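검색어를 입력하세요
검색

Lungate 그리퍼 키트, 다섯 달 사용 후기

최종 수정: 2025년 4월 17일

저는 한국어로 글을 쓴 지 아직 오래되지 않았습니다. 문장이 조금 어색해도 이해해 주시면 감사하겠습니다.

작년 11월에 Stedora라는 온라인 가게에서 Lungate 그리퍼 키트를 주문했습니다. 두 손가락 그리퍼와 손목 카메라, 그리고 제어 프로그램 Clivitz가 한 세트로 되어 있습니다. 로봇 팔은 포함되지 않습니다. 저는 전에 사 둔 Fashola 소형 팔에 연결해서 쓰고 있습니다.

조립은 어렵지 않았습니다. 다만 설명서가 영어로만 되어 있고, 케이블 순서를 그린 그림이 너무 작습니다. 저는 케이블을 한 번 반대로 꽂았고, 그날 저녁에는 오류 번호 53만 계속 보았습니다. 고객 센터에 메일을 보냈더니 Folasade Wike라는 분이 다음 날 친절하게 답장을 주셨습니다. 전원을 끄고 검은 케이블부터 다시 꽂으라는 내용이었습니다. 그대로 하니까 해결되었습니다.

제가 이 키트로 하는 일은 거실 정리입니다. 작은 물건을 집어서 바구니에 넣는 동작을 반복시키고 기록합니다. 지금까지 저장한 동작 기록은 3892개이고, 그중에서 1253개는 다시 보고 지웠습니다. 대부분은 제가 조종을 급하게 한 경우입니다.

손목 카메라의 위치는 마음에 듭니다. 두 손가락의 끝이 화면에 같이 나오기 때문에 물건과의 거리를 짐작하기 쉽습니다. 구멍이 많은 분홍색 플라스틱 바구니도 두 손가락 사이에 보입니다. 하지만 바구니가 화면의 맨 아래에 있으면 안에 든 것이 잘 안 보여서, 저는 팔의 각도를 자주 바꿉니다. 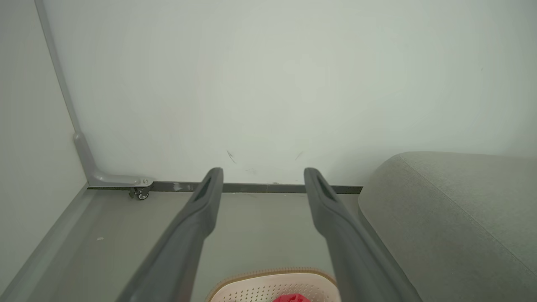 아쉬운 점

첫째, 손가락이 깁니다. 소파 옆처럼 좁은 자리에서는 팔걸이에 닿을까 봐 속도를 많이 낮추어야 합니다. 짧은 손가락을 따로 팔면 좋겠습니다.

둘째, 밝은 벽 앞에서 자동 노출이 가끔 흔들립니다. Clivitz 설정에서 노출을 고정하면 괜찮지만, 이 메뉴를 찾는 데 시간이 걸렸습니다. '카메라' 메뉴에 없고 '고급' 메뉴 안에 있습니다.

셋째, 손가락을 여닫을 때 나는 소리가 생각보다 큽니다. 밤에는 쓰지 않습니다.

그래도 저는 이 키트를 계속 쓸 생각입니다. 설명서에는 약 2000번 사용한 후에 나사를 다시 조이라고 쓰여 있습니다. 저는 그것보다 조금 일찍 조였는데, 벌써 하나가 헐거워져 있었습니다. 구입하신 분은 한번 확인해 보십시오. 다음 글에는 Clivitz의 기록 파일을 정리하는 방법을 쓰겠습니다.

댓글 3

나무늘보
노출 고정 메뉴 찾고 있었는데 감사합니다. 진짜 고급 안에 있네요.

mirae_k
혹시 다른 팔에도 연결되나요? Fashola는 품절이라서요.

글쓴이
mirae_k 님, 저는 Fashola만 써 보았습니다. 주문하시기 전에 Stedora에 어댑터 규격을 물어보시는 것이 안전합니다.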